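# Prendow 229 Desktop Workstation - Refurbished
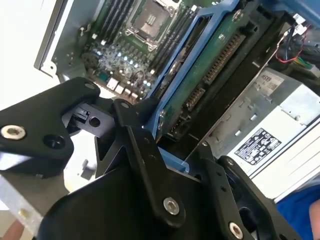 *Inside the case: CPU socket, memory slots and expansion card in its blue frame.*

The Prendow 229 is a full desktop workstation for drawing offices, print rooms and small studios. It is sold as a base unit, so you can fit the processor and memory that suit your work. Parts can be ordered with it or bought later.

The board has black memory slots on both sides of the processor socket. The socket has a metal retention frame and lever. A blue plastic frame, fixed with screws, holds the expansion card, and a black plastic duct or shroud runs alongside it.

## What you get

- Base unit with motherboard
- Mains lead
- Printed setup sheet
- 6 month parts and labour warranty

Monitor, keyboard and mouse are not included.

## Price and delivery

£166 including VAT. Delivery to mainland addresses is free. Collection from our Brostura counter is also possible - please order online first and wait for the email.

Returns are accepted within 30 days. Keep the carton, as we can't take a unit back without it.

## Fitting service

Lostetti will fit memory and drives bought with the unit at no extra charge. Add them to the same basket and choose "fitted" at checkout. We don't fit parts bought elsewhere.

Also in stock: Bensaid memory kits and drive trays.

Page updated 15 April 2025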